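The decluttering coach who wants you to keep the junk drawer

Trudy Baxter charges 150 dollars an hour to stand in other people's kitchens and look at their stuff. I went to meet her in Drostdale expecting a sales pitch, and for the first ten minutes I got one.

"Every home has a number," she told me. "The number of things the people in it can look after. Go over it and you start losing keys."

I asked what my number was. She said she would need to see the house. I asked what the consultation would cost, and she had the good grace to laugh.

Baxter worked in hospital supply in Noltby before she went out on her own. She has now been through 420 homes, by her own tally, and she has written a workbook that sells well enough for a second printing in October. I have read it. The first half is the usual business about piles and labels. The second half is stranger, and it's the reason I made the trip.

In it she argues that most people who clear out a house fill it up again, and that her trade knows this and keeps quiet. I asked where she got that. Was there a study?

"No. I go back and visit," she said. "I'd say the kitchens last and the garages don't."

That isn't evidence, and I said so. She shrugged. She keeps no records of the return visits and she doesn't go back to everyone. The people who let her in again may well be the ones whose shelves still look good, which would make her own account too rosy. She hadn't thought of that, or said she hadn't.
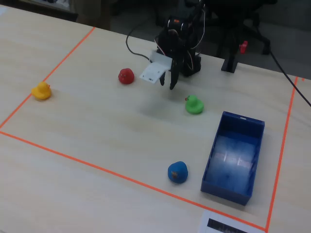 Toys, and the rule of 5

Her best-known rule is about children. Keep 5 toys out, she says, and put the rest in a closet to be swapped in later. Parents love it. I have two kids and tried it for a month, and what I got was two kids who knew how to open a closet.

"Then you put a latch on it," Baxter said.

I told her a latch seemed like a lot of hardware for a philosophy. She also admits that the 5 came from nowhere in particular. It fit on the page. An early draft had a higher number and her editor thought it looked fussy.

Marisol Yupanqui, a former client in Noltby, was more generous about it than I am. "I don't care where the number came from," she told me by phone. "I needed somebody to say a number out loud." She still follows it, mostly, though birthdays wreck it every year. She paid for 2 sessions and thinks the second one was a waste of money - they spent it on spice jars.

I read that quote back to Baxter. She remembered the spice jars and stood by them.

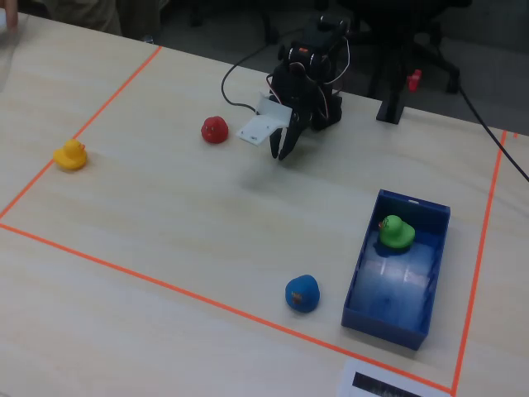 Does she think people could do all this without paying her?

"Most of them could, sure. They pay me so there's a date on the calendar and a stranger at the door. You'd be amazed how much gets thrown out the night before I show up."

It was the most convincing thing she said all afternoon, and it works against her. If the cleaning happens the night before, a nosy cousin would do the job for the price of lunch.

As for the junk drawer, she wants one in every kitchen, as deep as you like, never sorted. Hers has batteries in it, and takeout menus from a place that closed. I asked to see it and she said no.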